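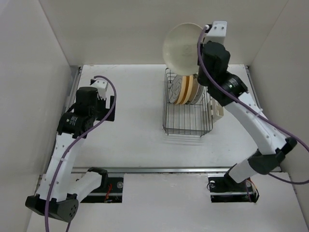

White film on every dish, tried vinegar, tried pleading

Posted by Hawi Woldegiorgis in Kitchen & Laundry
Tags: hard water, dishwashers, glassware, film

We moved to Daso in May and our dishes have been getting steadily uglier ever since. Everything comes out of the dishwasher with a white haze on it. The glasses look like they were stored in a fog bank. Plates have a chalky feel when you run a thumb across them, and the black plastic spatula has turned the gray of an old sidewalk.

What I know so far:

The dishwasher is a Uchida and came with the place. It is old enough that the wash cycle names have rubbed off, so I choose by knob position and memory. It does get things clean in the sense that the food is gone.

Detergent is the Marnik powder. I started with the amount on the box, then doubled it when the film showed up, on the theory that cloudy meant dirty. The film got worse. I then doubled it again, which in hindsight was a decision made by a tired person.

The water is hard. I bought a pack of test strips and got something between "hard" and "very hard", depending on which shade of purple you believe. The city says 103 parts per million. My kettle says a lot more than that.

I have tried a cup of white vinegar on the top rack. It helped for one load and made the kitchen smell like a pickle. I tried it again with the next load and couldn't see any difference at all. My mother-in-law says lemon halves. My mother says to stop using the dishwasher. They have never agreed on anything before and they're not really agreeing now, but both of them say it in the same tone.

So: is this film something I can get off, or are the glasses done for? And if it is just the water, do I have to buy a softener? The man from Clovau came out and quoted me a price that I assumed included a car.

I rent, if that matters. The landlord's position is that the dishes are mine and therefore so is the haze.

2 answers (plus one that is mostly an opinion)

Mansa Ackah

First thing, figure out whether you have film or etching. They look the same from across the kitchen and they are completely different problems. Film is minerals and leftover detergent sitting on top of the glass. Etching is the surface of the glass itself getting eaten, and there is no product on earth that puts glass back, whatever the bottle says.

Take your worst glass and dry it. Put some plain white vinegar on a paper towel, wrap it around one side of the glass, and leave it for ten minutes or so while you do something more rewarding. Rinse, dry, hold it up to a window. If the side with the towel is clear, you have film and you can fix it. If both sides look the same, or you see a faint rainbow when you tilt it, that one is etched. It will still hold water perfectly well. I've been drinking from a set like that for years and have suffered only socially.

Second thing is the detergent, and I say this with affection because I did exactly the same: you're using a heroic quantity. Powder has to rinse off. If there's four times as much in there as the machine can rinse, some of it stays and dries on your plates, and you look at the plates and add more powder. Go back to the amount on the box. If after a week it's still hazy, adjust up a little at a time like a civilized person.

Now the water. 103 is not that bad. The number the city gives is an average over the whole system, and what comes out of your tap can be different depending on which well or reservoir is feeding your side of town, but you're a long way from the kind of water that needs a fork. At that level I'd be looking at rinse aid and temperature before I let anyone near the pipes with a quote.

Rinse aid: fill the little reservoir in the door. On an older machine there's often a dial under the cap that sets how much it gives out. Mine went to 6 and had been sitting on 1 since the day it was made. Turn yours up to the middle and see. If the dishes come out with streaks or a bluish look, turn it back down.

Temperature: run the hot tap at the kitchen sink until it's properly hot before you start the load. Older dishwashers take in a fairly small amount of water for each fill, and if the pipe run from your heater is long, the first fill is mostly whatever was sitting in the pipe. You can see why the powder wouldn't dissolve. I run mine into the pot I'm going to soak anyway, so it isn't wasted. I feel very pleased with myself each time, out of all proportion.

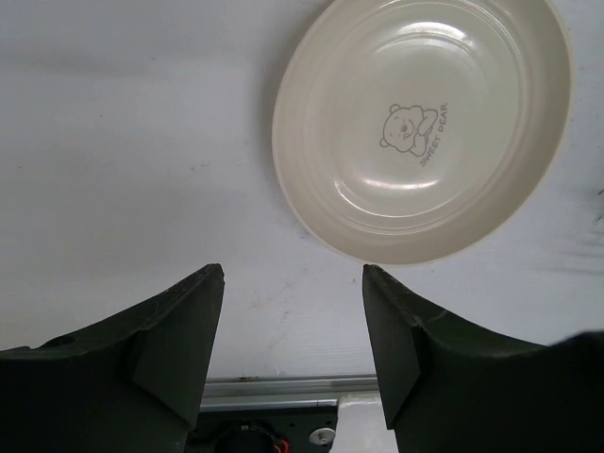 Plastic needs a separate word, by the way. It doesn't hold heat the way china and glass do, so it never dries properly in the machine, and the drops that stay on it leave their minerals behind in neat little circles. Anything with ridges or a lip is worse. I take the plastic out damp and wipe it with a towel, and that's all the science I have on the subject. Check the bottom for "dishwasher safe" too, and if it only says top rack, believe it. If there's a printed picture on it that you or some small person is fond of, wash it by hand. Printing fades, and I once had to explain a headless duck to a four-year-old.

For the haze you already have, skip the vinegar on the rack. It drains out with the first fill and does very little after that, which fits with what you saw. Use citric acid instead. It's in the canning aisle, costs next to nothing, and looks exactly like something you shouldn't have in an unlabeled jar. Put 3 tablespoons in the detergent cup with no detergent, load up your cloudy glasses, leave out anything metal you care about, and run the hottest cycle your knob will admit to. Then run a normal load after. It'll clean the inside of the machine while it's at it, and that's probably half your trouble.

While you're down there, pull out the filter. On most machines it's a cylinder or a flat screen in the floor, and it turns or lifts out. I don't want to ruin your evening. Just have an old toothbrush ready and don't do it right before dinner.

Don't buy the softener yet. Don't buy it at all for a rental, unless the landlord has had a blow to the head and offers to pay.
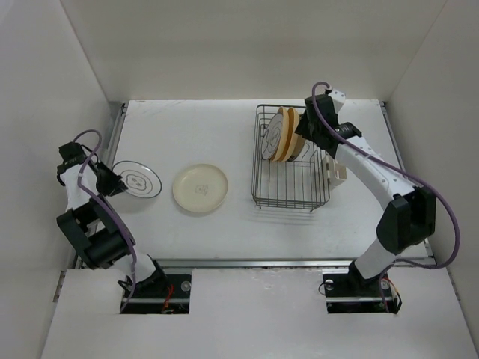 A clear glass plate, near the left side of the table.

One more on glass, as I see I've only talked about drinking glasses. Plates and baking dishes show film sooner than anything else you own, so they're handy as a test. Pick one, wash it the same way each time, and change only one thing per week. If you change the detergent, the rinse aid and the temperature all in the same load, you'll get a nice clean plate and no idea what to thank.

Do report back on the towel test.

scale_model

Agree with most of that but you're all making it complicated. Wash by hand, rinse hot, stand everything in a rack with space between. I put in a dishwasher, used it for two years, and now it stores my baking sheets. 100 percent of my glasses are clear. I also have no hobbies.

Lemon halves don't do anything. They go around in there and come out looking tired.

Comments

Hawi Woldegiorgis: Did the towel test. The worst glass came up clear on one side, so film! A second one came up exactly the same on both sides and has a rainbow on it. I've put that one at the back for guests I don't know well. Citric acid tonight.

Mansa Ackah: Good. Did you find the filter?

Hawi Woldegiorgis: I found the filter. There was a twist tie in it, and the label off a jar of olives. We don't eat olives.

scale_model: Check the spray arms too. If the holes are blocked, stick a toothpick in them. Lower arm usually just pulls off.

Hawi Woldegiorgis: It did just pull off. Will it also just push on?

Mansa Ackah: It should click. If it doesn't click, turn it a quarter turn and push again. Spin it with your hand before you shut the door to make sure nothing's in the way.

Hawi Woldegiorgis: Clicked. Back on the box amount of Marnik with the rinse aid set to the middle. Glasses are clear, the plates don't squeak anymore, and the spatula is still gray but I think that's its personality now. Marking this solved and canceling Clovau, who have called me twice about a free hat.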